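붙박이 옷장

붙박이 옷장은 방의 벽면이나 벽 안쪽의 오목한 공간에 고정하여 설치하는 의류 수납 공간이다. 이동이 가능한 장롱과 다르게 건물의 일부로 취급되며, 이사할 때 그대로 남겨 두는 것이 보통이다. 문이 있는 형태와 문이 없는 개방형이 모두 사용된다.

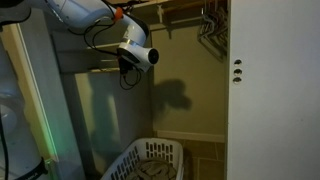

구조
기본이 되는 부분은 선반, 옷걸이 봉, 그리고 봉을 받치는 브래킷이다. 선반은 봉의 위쪽에 가로로 설치하며, 계절이 지난 옷이나 침구를 올려 둔다. 옷을 걸기 위한 안쪽 깊이는 보통 성인용 외투의 어깨 너비를 기준으로 정하고, 60cm가 널리 쓰인다. 깊이가 500mm 이하인 경우에는 옷걸이가 문에 닿을 수 있으므로 봉을 앞뒤 방향으로 설치하기도 한다. 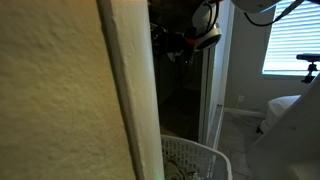
조명과 색
옷장 내부는 방의 창문에서 들어오는 빛이 잘 닿지 않는다. 검은색이나 짙은 회색의 옷은 어두운 곳에서 서로 구별하기가 어렵다. 그래서 안쪽 벽을 밝은 색으로 칠하거나, 선반 아래에 작은 조명을 다는 방법이 있다. 벽의 모서리는 둥글게 마감하면 옷감이 걸리는 일이 적다. 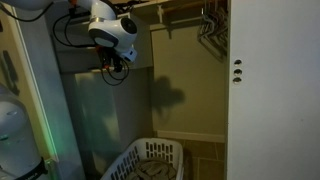 옷걸이
철사 옷걸이는 가늘어서 봉의 자리를 적게 차지한다. 그러나 무거운 외투를 오래 걸면 어깨 부분에 자국이 남기 쉽다. 비어 있는 옷걸이는 봉의 한쪽 끝에 모아 두면 서로 엉키더라도 옷을 꺼내는 데에 방해가 되지 않는다. 걸이 사이의 간격은 10mm 이상을 두는 것이 통풍에 좋다.

문과 손잡이
여닫이문은 안쪽 전체를 한 번에 볼 수 있으나 앞에 문이 열릴 공간이 필요하다. 미닫이문은 이 공간이 필요하지 않은 대신 한 번에 절반 정도만 열린다. 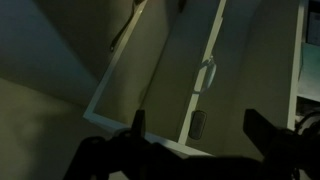
막대형 손잡이는 손 전체로 잡을 수 있어서 크고 무거운 문에도 적합하다. 테두리가 있는 판문은 오목한 경계에 먼지가 쌓이므로 마른 천으로 가끔 닦아 준다. 문이 기울어져 테두리끼리 부딪칠 때에는 경첩의 나사를 조절한다.

같이 보기
드레스룸, 장롱, 옷걸이, 벽장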